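Werkport open day, who went?

saltbush_kev
Got to the Werkport open day on February 14, 2019. The robotics bit was in the back hall and ran in simulation on a big screen. They had a two-armed robot in a furnished house. Queue was long but it moved.

mrs_tinker
I went as well. Parking was a shambles. The sim was the best part, though I'd have liked to see more real hardware.

dropbear9
Disagree, I thought it was oversold. The bloke from Calia talked about 1000 practice runs overnight. Running it on a computer isn't the same as doing it in my kitchen.

saltbush_kev
He did say that was only for training. The real arms are meant to be at the Te Moana day. Some views from the house they used:
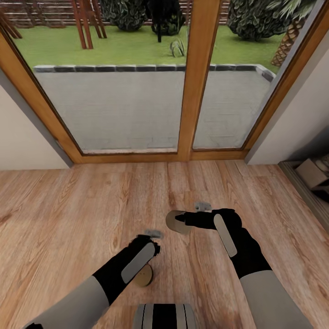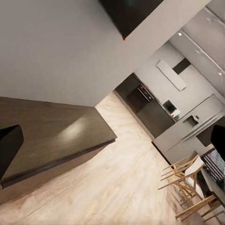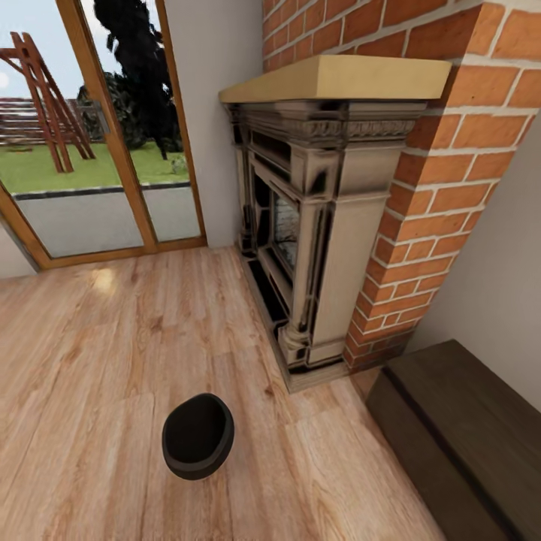 The talk went for longer than advertised and the slides were hard to read from the back. Question time was good, but only 3 people got a go.

dropbear9
I was one of them. Asked what it would cost and got no figure.

mrs_tinker
They told me the same thing in January. Fair enough if it's still research. My two kids liked it and want to go again.

purnari_pete
Is the Te Moana one free? I'm coming down from Purnari and don't want to drive 8 hours for a slide show.

saltbush_kev
Free, but you have to book. Doors open at 9.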